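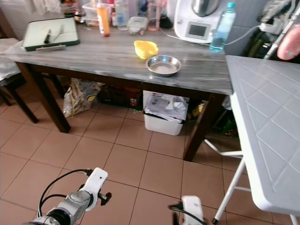
I met the parking steward from Dreltthorpe in her kitchen the week after New Year, and the kettle was on before I'd got my coat off. She's done the village's January folk weekend for years and she has opinions about drivers (lots of them!).

Dreltthorpe has 174 residents. Last January the weekend brought in 2,990 visitors, nearly all by car, down one lane with a bend at the bottom.

"People come off the Westura road doing 50 and then there's a man with a fiddle case in front of them," she told me. "They've been looking at the satnav. I can see it in their faces."

I asked what she'd change first. She went straight for the Illside turning, where drivers stop dead to read the signs. "Go past it. Turn round at the farm shop and come back. You've lost two minutes, love, and you've still got your bumper."

The overflow field holds 91 cars, fewer if it's been raining, and once it's full everyone gets sent over the bridge to Swai. That walk back is the bit that bothers her – there's no pavement and it's dark by half past four. "Dip your lights and crawl. And if you're walking, wear something pale, I don't care what it does to your outfit."

Does she ever get to hear any music? "Saturday night, last half hour, from the back by the door," she said. "Then I'm off out again with my torch to get them all home."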